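Meteorite slice from the Frade fall – worth having it tested? 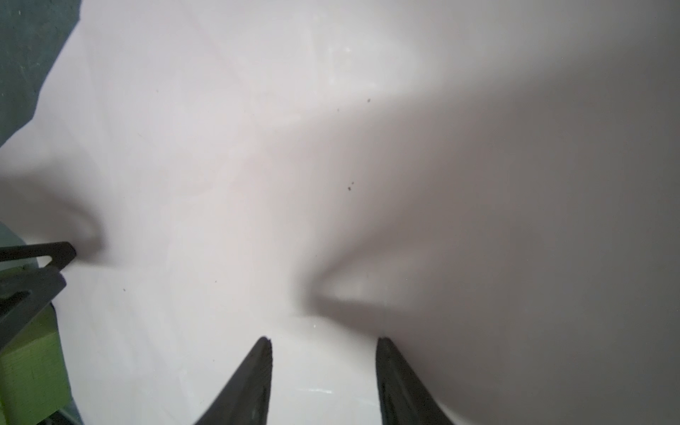 Black gripper fingers over a smooth white surface

korimon_sky
I bought a 2182 milligram slice from a dealer in Venholm in August. It was sold as a carbonaceous chondrite from the Frade fall. The card has a name on it, Margarida Patrício, but no lab number. Should I pay to have it classified?

dustgrain
Check the fall records first. If Frade is already classified, you only need to match your piece to it. A magnet and a good look at the crust will get you part of the way.

Clekden705
I wouldn't use a magnet. It wipes out the magnetic record and labs hate that. Also, a full classification usually means giving up a good part of a small piece.

dustgrain
It's a cut slice sold to a collector. That record was probably gone before it got to Venholm.

Clekden705
Maybe, but why make sure of it? Email the dealer and ask for the main mass number.

korimon_sky
I did. They sent 2 photos of the whole stone and said the paperwork is "on file." I paid nearly 1000 for it, so I'd like more than that.

dustgrain
Then ask for a copy or a refund. And keep it dry in the meantime – carbonaceous material picks up water from the air fast.

korimon_sky
It's in a jar with silica gel. I'll write to them again tonight and post what they send.

Contact the moderators | Copyright Korimon Forums | Back to top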